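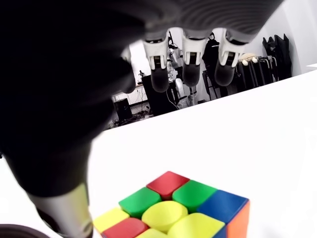
Page 2

Setting Up Your Walczak Table

Welcome, and thank you for bringing a Walczak table into your home. We know that the moment after a big box arrives is the moment when everyone wants to have the table up and the coffee cups on it, and we feel the same way, but please give yourself a quiet hour and read through this section once before you pick up a tool. If you bought your table used and it came to you already assembled, you can go straight to Setting the Height, although a quick look at the leg bolts would still be a kindness to the next person who leans on it.

Choosing the spot

A table is much happier in a place that was picked for it than in the place where the box happened to be set down. Walk around the room a little. Think about where the light comes from in the late afternoon, which way the doors swing, and whether a person can get past the back of a chair while somebody is sitting in it. If you plan to do jigsaws, sewing or model work, try to have the window to one side of you. A window straight ahead is pleasant for the first ten minutes and tiresome after that.

Keep the table away from radiators, floor vents and wood stoves. A sunny room is fine, but if something is going to stay on the top for weeks on end, such as a lamp or a fruit bowl, move it over a little every so often so that the surface ages evenly.

Note: On thick carpet, put the table where you want it and leave it for a day before you level it. The feet will sink in somewhat, and you would only end up doing the job over again.

Putting the legs on

You will need the hex key from the parts bag and a blanket or a flattened piece of the shipping box. A second person is very welcome at the end.

1. Lay the blanket on the floor and set the tabletop on it, face down.
2. Find the leg plates. Each has an arrow stamped into it, and the arrow should point toward the nearest corner of the top.
3. Set a leg into its plate and turn it until the Indudex scale faces outward. You will want to be able to read the scale later without lying on the floor.
4. Start all the bolts for that leg by hand, just a few turns each. If a bolt feels gritty or stubborn, back it out and try again.
5. Do the same with the other legs. Leave everything a little loose for now.
6. Check that each leg stands at 90 degrees to the top. The corner of a hardcover book works nicely for this if you have no square in the house.
7. Tighten the bolts with the hex key, going from one to the next and coming back, the way you would with the nuts on a car wheel.
8. With a person at each end, lift the table clear of the floor, turn it over in the air and set it down on all its legs at once.

CAUTION: Do not tip the table up onto two legs and let it drop over. The leg plates are made to carry weight straight down, and a hard sideways push can bend them.

CAUTION: Please don't use a power driver on the leg bolts, even on a low setting.
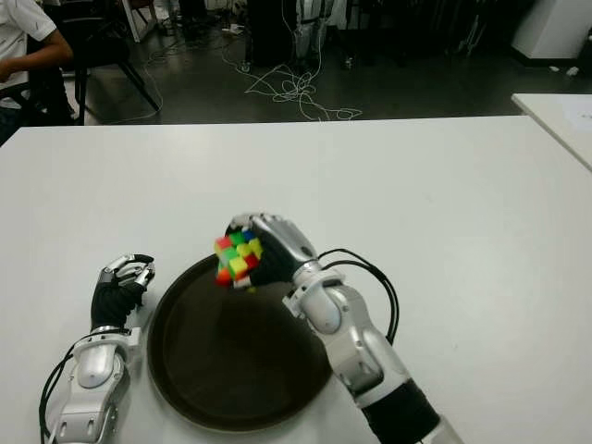
Fig. 3. White table, round tray, Rubik's cube.

Setting the height

The Walczak table can be set anywhere from 700 to 800 millimeters, measured from the floor to the upper surface. The Indudex scale on each leg is marked in millimeters for that reason, and we apologize to anyone who has to go and hunt for the other side of the tape measure. Most adults like the lower end of the range for eating and writing, and somewhat higher for anything done standing or perched on a stool. Children's homework is usually easiest with the table at its lowest and a cushion on the chair.

1. Clear the top completely. Yes, the tablecloth too.
2. Begin with whichever leg is easiest to reach. Open the collar by turning it to the left until you feel it go slack.
3. Have your helper lift that corner just enough to take the weight off, and slide the inner tube until the line you want on the scale sits level with the rim of the collar.
4. Close the collar firmly by hand.
5. Go on to the next leg, working your way around the table in one direction.
6. When all the legs agree, go around one more time and check that every collar is tight.

Note: If you are raising the table from its lowest setting all the way to its highest, do it in two trips around, half the distance each time. It feels slow, but the frame stays relaxed and the collars close more easily.

CAUTION: Keep hands clear of the gap between the inner tube and the collar while the corner is being lowered. Never change the height while anybody is seated at the table or while a pet is underneath it, and do look, since cats are quiet about these things.

Leveling

Floors are seldom as flat as we imagine, especially in older houses, and a good many tables that have been sent back to us as wobbly were perfectly sound tables standing on a tired floor. Each leg ends in a foot that screws in and out. Press down on the corners in turn to find the one that rocks, and lengthen that foot a little at a time until the rocking stops. Then lay a marble or a round pencil on the top and see whether it wanders. If it does, shorten the feet on the high side by the same amount.

Once you are satisfied, run the lock nut on each foot up against the leg and snug it with your fingers.

Everyday care

Wipe the top with a soft cloth and lukewarm water with a drop of dish soap in it, then go over it again with plain water and dry it. For most families that is all the cleaning the table will ever ask for. Sticky spots from tape or price labels come away with a little cooking oil left on for a few minutes. Crayon needs more patience, and we have had good luck with a damp cloth and baking soda rubbed in small circles.

Hot pans should always go on a trivet. Small items like game pieces, beads and screws are best kept in a shallow tray, which saves the surface from scratches and saves you from crawling around looking for the piece that rolled off. A circle of felt glued to the underside of the tray is a nice touch and takes very little time.

CAUTION: Do not use scouring powder, steel wool, nail polish remover or oven cleaner on any part of the table.
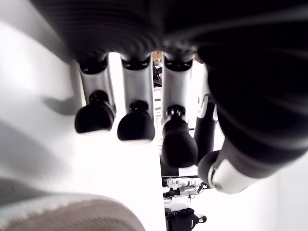

Fig. 4. Fingers and thumb, close view.

Adding Amier casters

If you like to roll your table out of the way after dinner, the Amier caster kit fits in place of the standard feet and is sold separately by Brellent. Putting it on is easier than putting on the legs, so if you have come this far you will have no trouble.

1. Lower the table to its lowest setting, following the steps under Setting the Height.
2. Turn the table over onto the blanket, again with a person at each end.
3. Loosen the lock nuts and unscrew the feet. Put them in the parts bag and put the bag somewhere you will remember.
4. Screw a caster into each leg until it stops. The locking casters go on the side where you normally sit.
5. Turn the table right side up, press the locks down and give the top a gentle push to see that it stays put.

Casters add to the overall height, so the Indudex scale will read a little low once they are on. Measure from the floor with a tape if the exact height matters to you. Leveling by means of the feet is not possible with casters fitted, and on a badly sloping floor we would suggest staying with the feet.

Once a year

Many of our customers choose September, when the windows are being closed up and the table is about to get busy again. Check each leg bolt with the hex key, look over the collars for dust and crumbs, and brush out anything you find with an old toothbrush. A collar that squeaks can have a dab of candle wax on its thread. Please keep oil away from it, as an oiled collar can slip under load.

Replacement bolts, feet and collars can be ordered from Brellent using the card at the back of this guide. Copy the letters from the label under the tabletop onto the card before you mail it.

Guide revised 2020-01-11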